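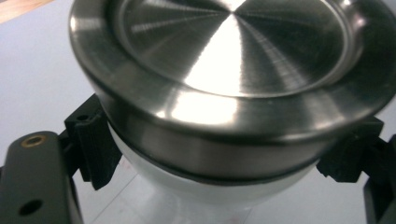
Steel lid on a white canister, with the black gasket ring showing under the rim.

Are steel-lid canisters with a rubber ring really airtight, or is that just what the box says?

Posted by Olga Valcárcel, Sep 27, 2022
3 min read | 89 views | 2 shares

I bought a set of Flelberg canisters in March to replace a shelf of bags and clips. White body, brushed steel lid, thin black rubber gasket where the two meet. They look nice and the lids feel heavy enough. The box says "airtight freshness" in big letters and says nothing else on the subject.

I have my doubts. My brown sugar went hard in one of them after a few weeks. The crackers in another were no better than they would have been with the bag folded over. Coffee I can't tell, I drink it too fast. I've washed the gaskets, checked for crumbs and pushed the lids down as far as they go. There's no clamp or wire, the lid just presses on.

My sister-in-law says I should have bought the Jotalden ones, which cost a lot more and look to me like the same thing with a different sticker. Before I spend more money, does a press-on lid with a rubber ring do anything? And is there a way to test it that doesn't involve ruining more sugar?

3 comments

Dwynwen Pugh
Posted the same day

"Airtight" on a box means very little. I'd ignore it and test the thing yourself.

Empty canister, bone dry. Fill it halfway with warm water from the tap, put the lid on, wipe the outside, and turn it over above the sink. If it drips, it leaks air too. If it doesn't drip, that still doesn't prove it's airtight, because air gets through gaps that water won't. So a fail tells you plenty and a pass tells you a little.

The slower test is better. Weigh out 50 grams of plain salt that you've dried in a low oven and let cool, seal it in, and leave the canister in the bathroom for a week or so. Weigh it again. If it's gained weight or clumped, damp got in. You need a kitchen scale that reads small amounts, or you'll be fooling yourself.

Take the gasket off and look at it, too. On press-on lids the ring is often thin, and if it's twisted in the groove or has a flat spot you've got a gap right there. Mine had a little tail of rubber left over from the molding and that was the whole problem. I trimmed it with nail scissors. Don't oil the ring with cooking oil, whatever you read. It goes sticky and smells.

As for brown sugar, it dries out in almost anything if you open it every day. I wouldn't blame the lid for that one until you've done the salt.

12 people found this helpful

Bleddyn Watkins

Had mine for years, no problems. Rice, flour, pasta. Just push the lid down hard. I think people overthink this stuff.

1 person found this helpful

Ynyr Wogan
Edited

I don't agree with Bleddyn, and rice is a poor test. Rice and dry pasta keep fine in a paper bag if you don't have bugs or a damp kitchen. The canister isn't getting a workout.

My view is that a lid with nothing pulling it down depends on the rubber being a snug fit all the way around, and that changes as the rubber gets old. I wouldn't trust one for crackers or for anything I planned to leave sitting half a year. For flour you go through in a month, sure, use it, it keeps the dust out and looks tidy.

I'd also be careful about paying more for the same design. I had a Foulkes one with a very handsome lid and it failed the upside-down test on the first day. A plain jar with a wire clamp from the hardware store passed and cost less than the lid probably did. Is the Jotalden any better? Could be. I'd want to see one held upside down in somebody's kitchen first.

If you do keep yours, write to the company and ask for spare gaskets. If they don't sell them, that tells you how long they expect it to last.

7 people found this helpful

Olga Valcárcel
Reply to Dwynwen

Did the water test on all of them. Two drip, one doesn't. Same set, same box. The salt is in the bathroom now, in the one that didn't.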